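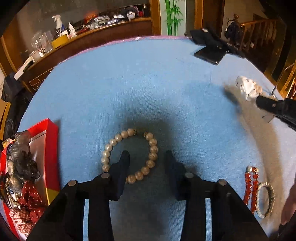
Restringing and storage: notes on elastic

I have spent several evenings this December working out why elastic fails, which is a dull question with a fairly clear answer. Two mechanisms matter in a household. The first is oxidation of the rubber, which goes on whether the item is worn or not. The second is fatigue at a fixed point, usually the knot or the place where the cord rubs on a hard bead hole.

Beads and cord

For beads I compared two cords. Arkia is a single clear strand. Prellow is a bundle of fine fibres, flatter and softer to handle. Both were cut to the same length, knotted with a surgeon's knot and hung from a rail in the airing cupboard at Skerkorstead with a bag of washers on the end.

The Arkia sample crept. By the second week it had lengthened visibly and did not recover when the weight came off. The Prellow sample held its length but slipped at the knot until I pre-stretched it and tied it again. Pre-stretching is worth doing with either. Pull the cord firmly a few times before threading, let it rest, then cut.

Glue on the knot is a matter of dispute. Adebayo Adeyemi wrote to say that superglue turns the cord brittle where it soaks in, and two of my broken pieces had parted exactly there. I now use a flexible jewellery cement and leave it overnight.

Rough holes do more harm than weight. A bead reamer costs little. If the cord squeaks as it passes through, the hole needs attention.

Memory wire avoids the whole problem, at the price of a gap in the strand and a fixed diameter. It also ruins ordinary cutters, so use the hard-jawed sort.

Covered elastic
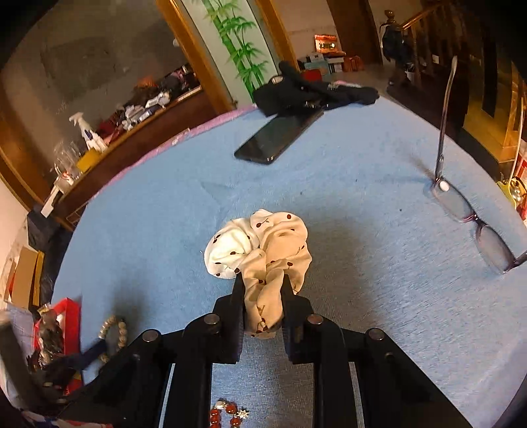 Flat braided elastic inside a fabric tube behaves differently. The fabric takes the abrasion and keeps off the light, so the usual failure is heat. A hot wash followed by a tumble dryer will finish a cheap braid in one winter. Wash at 30 or by hand and dry flat.

When the braid has gone, unpick a short length of the inner seam, pull the old piece out and use it to draw the new one through. Overlap the ends and zigzag across them. A knot leaves a lump and works loose.

I buy braid from Gunn in the 6 mm width. The 4 mm is easier to thread but twists inside the tube. Their reel label gives no date of manufacture, and old stock is already part aged when it arrives. Stretch a piece and listen: faint crackling means the rubber cores are breaking.

Storage is simple. Keep it dark, cool and slack. Next I want to repeat the hanging test with silicone cord, once the cupboard is free of towels.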